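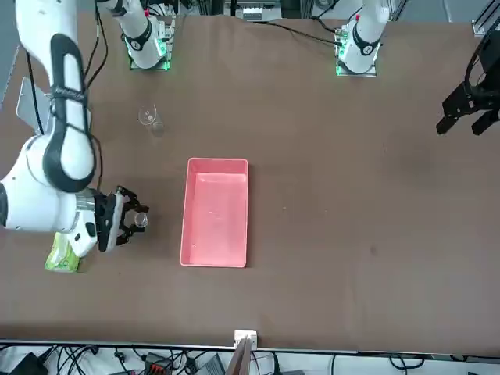

Debora Colombo: Ask for the gripper price in writing before you go any further with Jilport. The quote we had for the twin-arm package listed the arms, the bases and the mounting plates, and the grippers were on a separate sheet that came a week later.

Home Forums Benchtop Arms Reviews and Offers New Posts Log In

Re: Jilport twin-arm bench package, table clearing set-up - worth it?

kelvin_rig wrote:
Noted, and thanks. The grippers are on my quote, at 626 a pair before VAT, with the cable guards included. The software is not. It's called Pumomley, it is licensed per controller, and as far as I can see the arms won't do much without it unless you write your own layer.

To answer the questions from the last page. The task is clearing small tableware and wrappers off a bench and into a tray. Parallel grippers, no suction. We asked for clear glass specifically, as it's the thing our current set-up is worst at.

Setting up took most of a day. The two bases go on separate plates at the near edge and the spacing matters more than the manual suggests. If they are too close together the elbows meet when both arms reach for the middle. We moved ours once and had to redo the hand-eye calibration on both sides.
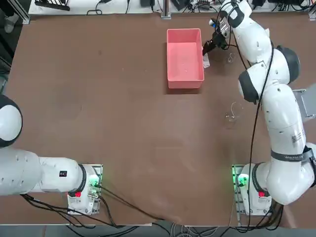 Calibration is the slow part of that. It is done one arm at a time, and the routine stops if anyone leans on the bench. Allow an hour and a half per arm for the first go. After that it's quicker, as it starts from the old values.

Repeatability at the fingertips is fine for this kind of job. I would not use it for inserting connectors. The fingers are stiff and a bit angular, and on a thin-walled cup I'd want softer pads than the ones supplied.

marsh_lane wrote:
What grip force are you running? Ours came set far too high. The setting is under the tool menu, not the gripper menu, and it goes back to default if you change the tool profile.

kelvin_rig wrote:
Lowest setting that holds while the arm is moving. I don't trust the newton value on the screen, so I'm not going to quote it. I didn't know about the profile reset. That would explain something we saw on Monday.

tobermill wrote:
I'm going to disagree with the general drift. For clearing a table you don't need two arms. One arm on a short rail covers the same area, costs less, and you have half the cabling to look after. Zumolar will sell you that and it arrives calibrated. I've had one for two years and the only part replaced was a wrist cable.

Debora Colombo wrote:
Does the Zumolar reach the far corners with the wrist pointing down? Ours didn't. It got there, but only with the gripper tilted, and tilted is no good for a tall glass.

tobermill wrote:
Depends on the rail length. With the long rail, yes. With the short one you lose the corners, I'll give you that.

kelvin_rig wrote:
I did look at the rail version. Two reasons I went the other way. The first is that we want to try handovers later on, arm to arm. The second is that the rail needs a dead flat edge and our benches haven't got one.

Tobermill has a point on the cabling though. You get one run down each arm plus what comes off the bases, and it wants somewhere to go. The clips in the box are too small for the bundle. Anything lying on the work surface will sooner or later be in the way of something, so plan the route before bolting the plates down.

On the software, for those who asked. We recorded 533 demonstrations and trained on the lot. Opaque things were good early on. Clear ones lagged well behind, and the worst case is a small cup close to the tray wall, where there is little room for the outer finger and not much contrast either. Soft things are a different matter. Paper and tissue are easy to pick up and awkward to let go of tidily, as they trail below the fingers and can catch on the rim. 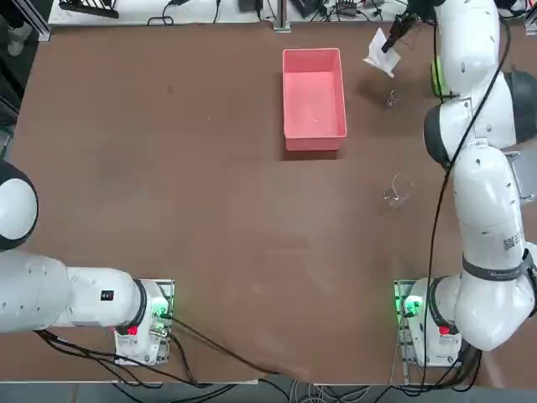 What helped was raising the release height for anything soft and adding a short pause before the fingers open. It costs a second or so each time. There is a release offset in Pumomley, but it applies to every class unless you pay for the higher licence, so we did it in a script.

A glass lying on its side needs its own set of demonstrations. Don't expect the upright ones to carry over. The grasp is different and so is the approach angle.

marsh_lane wrote:
Charging extra for a per-class offset is poor. The previous version had it as standard.

oakum wrote:
Who are you buying through? Jilport direct quoted me a long lead time in November. Mihăilă had stock, and they do a 14-day trial where you only pay carriage.

kelvin_rig wrote:
Mihăilă, on the trial. Support has been good on the hardware and slow on software questions, which get passed on. Read the return terms. The plates have to go back as well, with the original bolts.

tobermill wrote:
So would you buy it?

kelvin_rig wrote:
The arms, probably. I'm less sure of the licence. If they'll sell the hardware with the plain motion interface and leave Pumomley off, I'll take it. I've asked and am waiting to hear.

Debora Colombo wrote:
They did that for us, but only after we asked twice. Get them to confirm that the gripper driver comes with it. Ours was missing from the first delivery.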